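Workshop notebook, Prurport bench, December

Work on the Hollenstein panel saw resumed at 8:15. The saw had been taken out of service after the fence was found to drift during long rips. The purpose of this entry is to record what was checked, what was altered, and what remains open before the machine is released for general use.

The fence was removed and its rail cleaned with mineral spirits. A considerable amount of pitch had collected beneath the rear clamp pad, enough to lift the pad clear of the rail when the lever was closed. The pad itself is in acceptable condition and was refitted. The front clamp showed no buildup. The rail was then checked with the long straightedge and found to be true along its full length, apart from a small burr near the infeed end. The burr was dressed with a fine file and the rail wiped again.

The blade was left on the machine for this stage. It was sharpened in the fall and there is no sign that it contributes to the drift. The arbor was turned by hand and ran smoothly. The hour counter was read before power was isolated and stood at 2,232. The last entry in the service binder does not give a counter reading, so the interval since the previous belt change cannot be stated. Colleagues are asked to write the reading down each time a guard is opened.

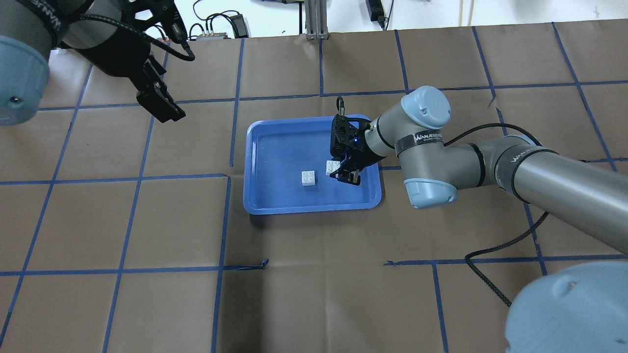
The belts were inspected with the lower cover off. Both show glazing on the inner face, and one has fine cracks across its back. They will be replaced as a pair. Lanix carries the correct section, and a request was left with purchasing before noon. Until the new belts arrive, the saw may be used for short crosscuts in sheet goods only. Ripping of solid stock is suspended. A tag to this effect has been tied to the main switch and should not be removed by anyone other than the person who signs the release.

After lunch the fence was refitted and set parallel to the blade. The first setting was made from the miter slot with the dial gauge clamped to a block. The lever was then opened and closed several times, and the reading changed slightly on each closing. The cause was traced to the adjusting screw at the rear, which had lost its locking nut. A nut of the right thread was found in the mixed drawer. With the nut tightened the reading settled, and it held for the rest of the afternoon.
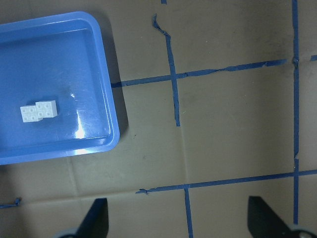
Test cuts were made in scrap melamine and then in birch plywood. The melamine edge was clean on the top face and slightly chipped below, as expected without the scoring unit. The plywood parts were compared edge to edge by turning one over against the other. No gap could be seen against the window. This is a better result than the one recorded before the machine was taken down, although those strips were considerably longer and a direct comparison is not fair. The long test will be repeated when the belts have been changed.

Dust extraction at the lower port was weak throughout. The flexible hose had a split on its underside, close to the clamp. The damaged end was cut off and the remainder reattached, which leaves it somewhat short when the table is tilted. A new length should be added to the next order. The filter bags in the Tudunness collector were shaken down and the bin emptied at 3:40. Suction at the port improved noticeably after that.

One matter was left for discussion. The present practice is to check the fence against the printed scale at the start of each session. The scale was moved at some point to suit a thinner blade, and it now reads low. It could be corrected, or it could be covered so that all settings are made with a rule. The proposal entered here was to cover it.
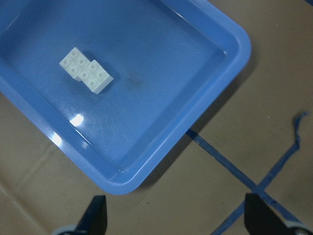
Jailson Rocha: I would prefer that the scale be corrected and kept. Most of the work on this saw is rough sizing, and a rule will be skipped when people are in a hurry. Please also note that the thin blade is still in the rack. If it goes back on the arbor, the scale will be wrong again in the other direction. I suggest that the thin blade be moved to the small saw and labeled for that machine.

The suggestion regarding the blade is accepted. It has been moved and labeled. The scale will be left as it stands until the belts are fitted, and corrected at the same time as the long test.

Open items:

- Belts, on request from Lanix
- Hose for the lower port, not yet ordered
- Long rip test after belt change
- Scale correction
- Service binder: add a column for the counter reading

Power isolated and key returned to the cabinet at 4:50.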